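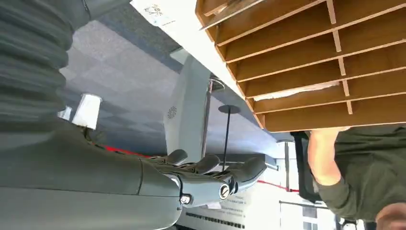
Nikola Kolev

Holtton has dropped its weekly coupon flyer and is putting the money into a smaller number of mailed pieces written by its own store managers, the home goods chain's marketing team told a regional retail marketing meeting on Tuesday.

The flyer had run in one form or another since the chain opened its first store. It went to every household near a Holtton location and carried the same offers everywhere. Redemption had been falling for years, and most of the coupons that did come back were used by people who were already in the store every week.

The replacement is a single folded sheet, mailed once a month. Each of the chain's 40 stores gets its own version. The manager picks the products, writes a short note and signs it. Holtton's agency, Sula, handles layout, printing and the mailing list, and checks the copy for errors and for claims the company can't back up. Sula does not rewrite the notes. The limit is 150 words, and several managers turned in 600 the first time.

The test ran in 10 stores in the spring. Holtton would not give sales figures for those stores but said the results were good enough to roll the sheet out to the rest of the chain in July. The team did say that customers began asking for managers by name, and that a note about a discontinued line of enamel cookware cleared out the remaining stock in one store before the weekend.
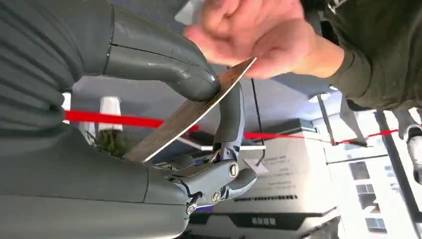 Two hands, one card.

Not everyone at the meeting was convinced. A question from the floor was about consistency. Holtton spent a lot of money on a brand refresh two years ago, with a new typeface and a style guide, and a sheet written by dozens of different people does not sound like a style guide. The answer was that the look stays fixed and the words do not. Logo, colors, paper and photography all come from the same kit. If a manager wants to open with the high school football score, that is allowed.

A second question was about what happens when a manager leaves. Holtton has already had this come up once. The store skipped a month and the new manager introduced herself in the next mailing. The team now keeps a spare seasonal sheet ready for each region, though it has not had to use one.

Other chains have been moving the opposite way. Frade, which sells in many of the same towns, has shifted nearly all of its local spending to its app and sends offers based on past purchases. Durnirano, the kitchenware supplier whose products appear in both chains' promotions, helps pay for both programs and said it has no preference as long as the product shots are current.

The cost side is less clear. Printing dozens of versions of one sheet costs more per piece than printing a single flyer, and managers are given paid time each month to write. Holtton said the total is still below what it was spending on the flyer – mostly from mailing once a month in place of every week – and that it will look at the budget again after the holiday season.

Managers have until the middle of each month to turn in their copy.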